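Is tung oil worth the extra money over hardwax oil for a light wood tabletop?

Posted in Wood Finishes, 2018-11-01
bromaddale_bench

I have a light wooden top, 50 inches long, sanded and waiting. The man at the Skileck store wants to sell me a two-can hardwax kit for 142 dollars and says it will last ten years with no upkeep. I don't believe him. Plain tung oil is 19 dollars a bottle, and he went quiet when I asked about it. The table gets used for work all day, with coffee, and I don't want it turning orange. Has anyone lived with either one for more than a month?

3 replies

netska_sawdust
Ten years with no upkeep is a sales line. I put a hardwax oil on a desk in September of last year and the spot where my forearms rest was dull by spring. It is a decent finish and easy to patch, but you will be patching it. Also check the can size before you pay, as those kits often hold enough for a floor.

As for tung oil, make sure the label says pure. A lot of what gets sold as "tung oil finish" is thinned varnish, and some of it yellows badly. The real stuff goes on in thin coats, you wipe off everything that doesn't soak in, and then you wait. Mine took weeks before I trusted it with a wet mug. Any oil will warm up the color a bit, so anyone who promises you zero change is guessing.

Spread your rags flat outdoors to dry when you're done. Oily rags in a pile can catch fire, and that part I do believe.

planed_twice
just use poly, wipes clean, done

macedo_grain
Poly is fine until it scratches, and then you're sanding the whole top instead of one corner. It depends on what you can put up with.

I'd skip the kit and test first. Sand an offcut to the same grit as the top, put tung on one half and a sample sachet of hardwax on the other, and leave a wet glass on both overnight after they've cured. The Macedo forum regulars swear that buffing between coats doubles the life of the finish. I tried it on 2 boards and couldn't tell them apart -- so save your elbow.

On the orange worry, look at a pale top before you decide. I like the light tone myself. 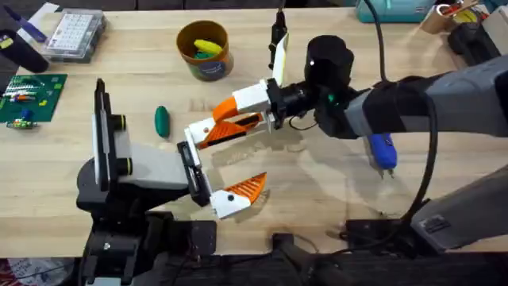 Light wood top.

If you want it to stay close to that, ask for a hardwax with a little white pigment in it, and try that on the offcut too. The underside should get a coat of whatever you pick. I've heard people say it makes no difference, but it's ten minutes' work and I'd sooner not find out.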